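# Comment period, week two

Mon 7 November, and I have finally finished my letter about the work permit renewal rules. It took me three evenings and most of a bag of pretzels.

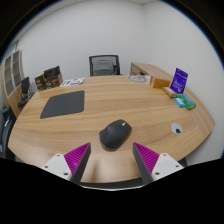

So, the rules. If you haven't been following along, the labor office wants to change how people renew an employer-tied permit. Right now you send in your form, you get a receipt, and the receipt lets you keep working while you wait. Under the draft, the receipt only covers you for 300 days, and after that you're supposed to stop. Doesn't matter if the office is the one running behind. My own renewal took longer than that last time (I complained about it here at length, sorry to everyone who read all of it), so you can guess how I feel.

I went to the info evening at the Pranton library with Bouchra, who has read the entire draft twice and had sticky notes all over it. The speaker was a lawyer, Léonie Poulain, and she was great — fast, a bit grumpy, didn't sugarcoat anything. Her main point was that a comment saying "this is unfair" gets filed and forgotten, and a comment saying "section 4 does this to me, in this month, with this job" has to be answered in the final notice. I wrote that on my hand because I'd left my notebook in the car.

There were questions for over an hour. Ashraf Metwally wanted to know what happens if your employer gets bought while your renewal is pending, which happened to him when Rebelo took over the warehouse he works at. Léonie said the draft is silent on it, and that he should put exactly that in his comment. He looked pretty pleased to have found a hole!

Somebody else asked if you can comment when you don't have a permit at all right now. Yes, you can. You can also do it without your name, though she said to talk to a lawyer first if you're worried, and please do that instead of taking my word for it. I sell flooring.

Anyway, my letter. The first version was four pages and mostly about my feelings. Rehema read it on her lunch break and crossed out the whole second page, including a paragraph about my mother that I still think was pretty good. The version I sent has the dates of my last renewal, what my boss had to do to keep my spot open, and one request: let the receipt run until there's a decision. I stole the layout from Ursina Sutter's letter, which she passed around after the meeting, and which is way more organized than anything I've ever written.

The comment counter on the site said 1,601 when I hit submit. I don't know if that's a lot. Bouchra says the fee increase a couple of years back got more, but people get mad about fees faster.

A few practical things if you're doing yours this week. The web form logs you out after 20 minutes and does not save, so write it somewhere else and paste it in. Attachments have to be PDFs. And write down the confirmation number, because the email with mine in it still hasn't shown up.

The final rule is supposed to come out in March. I'm going to try not to refresh the page every day until then. Next post will be about the kitchen, I promise, the tile is in.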